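Week 6: Wood Moves, and It Won't Ask You First

Household Materials, evening section
Handout to go with the lecture. Bring it back next week, since the worksheet refers to it.

Where we left off

Last week was metals, which mostly stay the size you cut them. Enjoy that memory. Wood is a bundle of straws that used to carry water up a tree, and it has never entirely given up the habit. When the air is damp the straws swell. When the furnace comes on in the fall they shrink. The board on your bench is a slightly different board in March than it was in the store.

The three directions

Along the grain, wood hardly moves at all. You can ignore it, and so will the exam. Across the grain it moves a good deal, and how much depends on how the board was sawn.

Flat-sawn boards move the most in width. They also cup, usually away from the heart of the tree. They are cheap, and they have the big flame pattern people like to point at.

Quarter-sawn boards move about half as much in width. They cost more because the sawyer wastes more of the log getting them, and you will be reminded of this at the register.

Write "tangential" next to the first and "radial" next to the second. Those are the words the textbook uses, and it uses them without warning on page one of the chapter.

A worked case: the Plilach table

Plilach sold a kitchen table with a solid top glued and screwed tight to its apron on all four sides. It looked very sturdy in the showroom, which was kept at one humidity all year long, like a museum. In an ordinary house the top tried to shrink, the apron declined to let it, and the top split down the middle. The company's first answer was more screws. You may guess how that went.

The fix is older than the company. Screw the top down through slotted holes, or use small clips that ride in a groove, so the top can slide while staying flat. Jemik did this on a table at the same price and gave it one line in the instructions, under "Other."

Why glue up strips?

A wide plank is one large opinion. A top made of narrow strips is many small ones, and they tend to disagree with each other. One strip wants to cup up, its neighbor wants to cup down, and the glue holds them to a compromise. The strips often vary in color, too, because they come from different boards and sometimes different trees. Some people pay extra for this and some people ask for it to be stained out.

Two things to remember about strip tops. They still get wider and narrower with the seasons, by very nearly as much as a plank would. They only stay flatter while doing it. And modern wood glue, used properly on long-grain joints, is stronger than the wood next to it, so a top that fails usually fails beside the joint.

A light butcher-block surface shows the strips well, pale ones next to honey-toned ones.

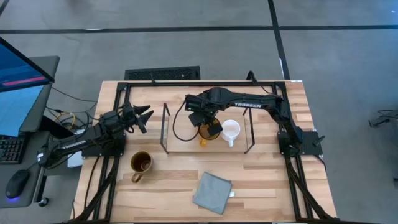 Finishes and what they don't do

A finish slows water vapor down. It does not stop it. Please copy that sentence out, as it was missed more often than anything else on last year's paper.

Oil looks nice, is easy to repair, and slows vapor very little. Film finishes slow it more. Whichever you choose, finish both faces. A top sealed above and bare below takes on moisture from one side only, and then it curls like old toast.

Terms to know

Equilibrium moisture content: where the wood settles once it has stopped arguing with the air.
Cup: a curve across the width.
Bow: a curve along the length, flat face up.
Check: a split that starts at the end of a board. No relation to the payment kind, though one often leads to the other.

Reading and homework

Read the Cheng chapter on joints, skipping the section on boats. The Zidberg leaflet on hardware is optional and mostly pictures of clips.

Find one solid wood tabletop where you live, look underneath, and sketch how it is held on. If it is held on with glue and hope, sketch that. Write 2 paragraphs on which way the top will try to move and what is there to let it. Due 05/05/2019, by upload. Yes, it is a Sunday. The upload page is open on Sundays.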